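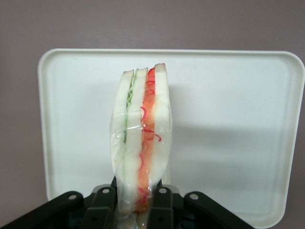 Retailers in Larholm say the new date rule for chilled sandwiches will raise the amount thrown away at closing, at least in the first months. One shop owner told the town's food office that a shorter printed date gives her less time to sell the same stock, and that she would have preferred a stricter limit on cabinet temperature instead.

The rule was adopted in August 2019 and applies to prepacked sandwiches, filled rolls and wraps sold from refrigerated cabinets in the Larholm district. Products containing egg, fish, cooked poultry or soft cheese must carry a use-by date no later than 2 days after the day of assembly. Until now producers set the date themselves on the basis of their own shelf-life tests, and the food office checked the test records during routine inspections.

Cabinets must hold the product at 5 degrees Celsius or below. The limit refers to the temperature between two packs, measured with a flat probe, and not to the reading on the cabinet display. Displays in open-front cabinets are often connected to a sensor near the air outlet, where the air is colder than at the front of the shelf. A short rise during defrosting or restocking is allowed if the packs return to the limit within two hours.

Labels must show the day of assembly in addition to the use-by date. The day may be printed as a code, provided the shop keeps the key to the code on the premises. Sandwiches made in the shop at the customer's request are exempt, as are products sold frozen.

Grornutach, which supplies filling stations and kiosks in the district, said its present labels already carry an assembly code and that only the date calculation has to be changed. The company delivers every morning and does not expect to alter its routes. Dogar, a smaller bakery with deliveries on alternate mornings, has asked whether plain cheese and vegetable fillings fall under the rule. The food office replied that hard cheese does not, but that any filling bound with an egg-based mayonnaise does.

Producers may apply for a longer date if they submit test results from an approved laboratory for each recipe. A change of bread, film or filling counts as a new recipe. Applications are handled in the order received.

The rule takes effect in March. Stock labeled before that point may be sold until its printed date.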